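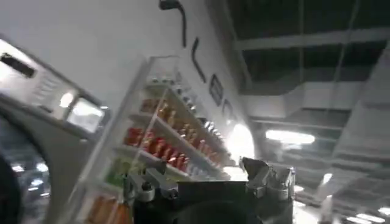 Asunto: Re: Lavandería Muvitgate, secadora 1

Abril, 11:39 — lista de Stistamico

> ¿Sigue habiendo botellas en el estante transparente? ¿Y qué secadora uso para lo blanco?

Siguen: las rojas en medio y las naranjas al lado. Para lo blanco yo uso la 1, la gris oscura. Separad antes lo rojo — en mi cesto se coló una prenda.

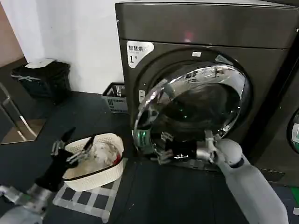 La secadora 1, con el cesto al lado.

Este sitio usa cookies para mostrar el archivo de la lista.

Comentarios (3)
Ki: Gracias.
Flengate: ¿Admite edredones?
Ki: Yo los llevo a otro sitio.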